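Forum: Facilities and Workplace Services
Topic: Desk-side bins versus central waste stations, request for comment

MMorris_Trosach
Colleagues,
Trosach intends to withdraw individual desk-side bins from the Vorkcombe building in March and to replace them with central stations on each floor. The building has 544 desks. The present cleaning contract allows for every bin to be emptied and relined each evening. I would be grateful to hear from members who have carried out a similar change, in particular on staff response and on food waste.
Morfudd Morris

predstead_fm
We completed this change at Predstead two years ago. The stations were placed at 41 points, each within a short walk of the desks it serves. Liner use fell sharply. Complaints were considerable for the first 3 weeks and then declined. I would advise issuing written notice well before the bins are collected, and repeating it.

Avotins_K
I must register a different view. At our site the desk-side bins were withdrawn and staff began keeping food wrappers in drawers and on window ledges. Pest control visits increased in the same quarter. The saving on liners was real, but it was spent elsewhere. The original proposal did not account for this.

predstead_fm
With respect to the previous member, that outcome suggests the stations were too few or too far apart. May I ask what the spacing was?

Avotins_K
One station per wing, beside the kitchen. I accept that this was sparse. I do not accept that spacing explains all of it. Staff who take telephone calls throughout the day cannot leave their desks to dispose of a tissue.

records_office_2
The point regarding telephone staff is a fair one. Our policy permits a small lidded bin on shared tables where a team lead requests it in writing. The holder of the bin is responsible for emptying it at the nearest station before leaving. Cleaning staff are instructed not to touch these bins. Compliance has been acceptable, although Monday mornings after a long weekend remain unpleasant.

MMorris_Trosach
Thank you all. The written request procedure is of interest. Does your office specify a size or a type of lid?

records_office_2
Tabletop size only, with an attached lid. Loose lids were permitted under the first version of the policy and were routinely mislaid. Swing lids were excluded at the same time, as they proved difficult to wipe clean.

Avotins_K
I would still prefer that Trosach try one floor before the whole building. An order for 800 liners can be canceled more easily than a contract variation.

MMorris_Trosach
Noted. I will put a single-floor trial to our management group and attach the tabletop option as an annex.

records_office_2

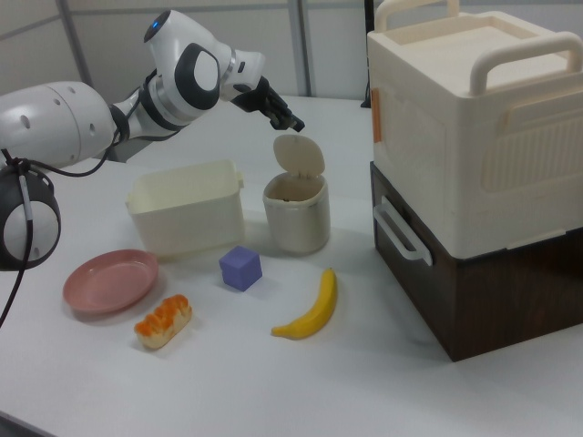 Small tabletop bin with flip-up lid, shown open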